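Renato Salazar
24/09/2018

Okay, I've been promising a thread on point of view slips for ages, and I finally have a cup of tea and a free evening, so get comfortable. I'm going to use my own awful draft for most of this, so no other writer gets hurt.

The book is called Altness. It's a fantasy about a ferry pilot named Jitik who gets stuck hauling salt for a family she can't stand. Close third person, past tense, all Jitik, all the time. That was the plan, anyway!

My critique partner, Pacita Evangelista, read the first 100 pages and sent them back with little green dots in the margin. No comments, only dots. I thought they meant she liked those lines. (I was very pleased with myself for an entire afternoon.)

The dots were every spot where I'd left Jitik's head without noticing. There were 23 of them in chapter two alone, and chapter two is short.

Some were the kind you'd catch right away. "Jitik's face went pale." Well, she can't see her own face, can she? She can feel cold, or her lips can go numb, or old Kettler across the deck can ask if she's going to be sick. I went with Kettler asking, and I liked it so much better, because now he's in the conversation and he's being a bit of a pest about it.

Others were sneakier. I had "Kettler decided not to mention the letter." That's a whole thought inside Kettler, sitting in the middle of Jitik's scene. And the reader now knows there's a letter! I'd spent six chapters setting up the surprise of that letter and I gave it away on page 31 like a man dropping his keys.
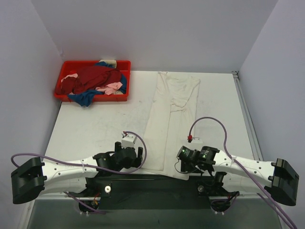
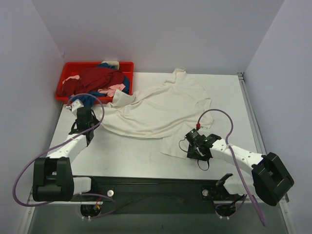
Writing Craft: Point of View

So how do you fix that one? My first try was "Kettler seemed to decide not to say something," and oh, it's so limp. "Seemed to" is where I go when I know I've slipped and I don't want to do the work. I searched the full manuscript for "seemed" afterward and I won't be sharing the number.

What worked was giving Jitik something to notice and letting her get it wrong. Kettler puts his hand in his coat, takes it out again with nothing in it, and asks about the weather. Jitik thinks he's out of tobacco and feels a little sorry for him. The letter stays hidden, and when it turns up later you can flip back and there it was.

I do want to say a word for omniscient narrators here, as somebody always asks. I love them! If your narrator knows the whole town and has opinions about everybody in it, go right ahead and wander. The trouble with mine was that I'd set up one person's eyes for a chapter and a half and then hopped over to Kettler's for a single line and back again. It reads like a hiccup.

The scene that gave me the most grief was the market at Stukska, where Jitik gets knocked out cold and I cheerfully went on describing the fight for another two paragraphs. Who was watching? I have no idea. I cut the lot. She wakes up under a cart with one boot missing and has to ask people what happened, and they all tell it differently, and that ended up being nearly 20 pages of the most fun I've had with this book.

If you want to try Pacita's dots on your own draft, pick one scene and read it out loud, changing "she" to "I" as you go. "I went pale" sounds strange right away. "I didn't see the man behind me" sounds even stranger, and I had that one twice.

Anyway, the revised chapter two came in 1,457 words longer than the old one, which Pacita has feelings about. We're starting on chapter three next, and she's bought a new green pen.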